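The usual way to report a folding result is a single success rate, and I think we should stop doing it. When Bianka Szekeres and I wrote up the Skekari trials, we had 1,000 demonstrations recorded with hand-held grippers, and the draft had one number in bold at the top. Geetha Devadiga read it and asked what counted as a fold. We had three answers between us.

A towel on a bare table forgives a lot. Clothes on a bed do not. The surface gives when you press it, the sheet can be pinched along with the garment, and anything with cords has parts that move on their own. If a paper mixes these cases and then averages them, the reader learns mostly how many towels were in the set.
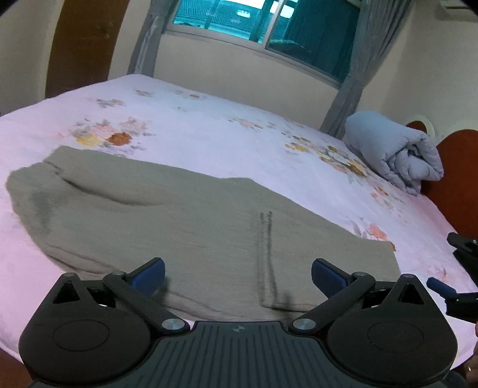
*A fleece garment with drawstrings on a flowered sheet, with the gripper's blue finger pads open over the cords.*

Cords are my main complaint. A policy can bring two edges together neatly and leave a cord trapped in the crease, and most scoring sheets pass it. Ours did. After we rescored 334 of the runs with cords as a separate item, the ranking of our two training methods changed places. I would not claim much from that on its own – the gap was small both times – but it was enough to make me distrust the first table.

My proposal is dull. Report each garment type separately, say what surface it lay on, and publish 10 failures picked at random. Alby Tuhiwai objects that this takes up pages and that reviewers want a headline. He is right about the reviewers. I would still give them the longer table and let them argue with it.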